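Trolum Technical Programs
Course handout, Unit 7: Care and Setup of the Hand-Held Gripper Pair

Scope

This unit covers the routine setup and care of the paired hand-held grippers used in the Genelard cell. Trainees should have completed the Drukthorpe safety module before handling the equipment. The session begins Tuesday in the main teaching office.

Before power is applied

Wipe both fingers of each gripper with a dry cloth. Check the tips for splits, and press each one at the base to confirm that it is seated. Inspect the cable along its full length and note any kink in the log. A worn tip is replaced together with its partner - never singly - and the part number (3070 for the standard tip) is entered on the service sheet.

Opening and closing check

Close the fingers slowly by hand until they meet, then release. Repeat 5 times. The motion should be even in both directions. Fingers that stick are to be reported before any adjustment is made. The full service interval is 2000 cycles.
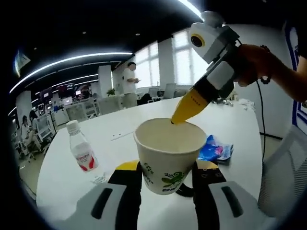 Two-gripper work requires that one unit hold still while the other approaches. The holding unit should grip lightly enough that a thin-walled object keeps its shape. With a paper cup between the black fingers of the first gripper, the second is brought in from the side, and its yellow finger is lowered until the tip is inside the rim. Both operators must watch their cables during this step and keep the slack clear of the table edge.

After use

Return both grippers to the Pant storage case with the fingers open. Coil the cables loosely and place the lens covers last. The service sheet is signed at the end of each session and remains with the case.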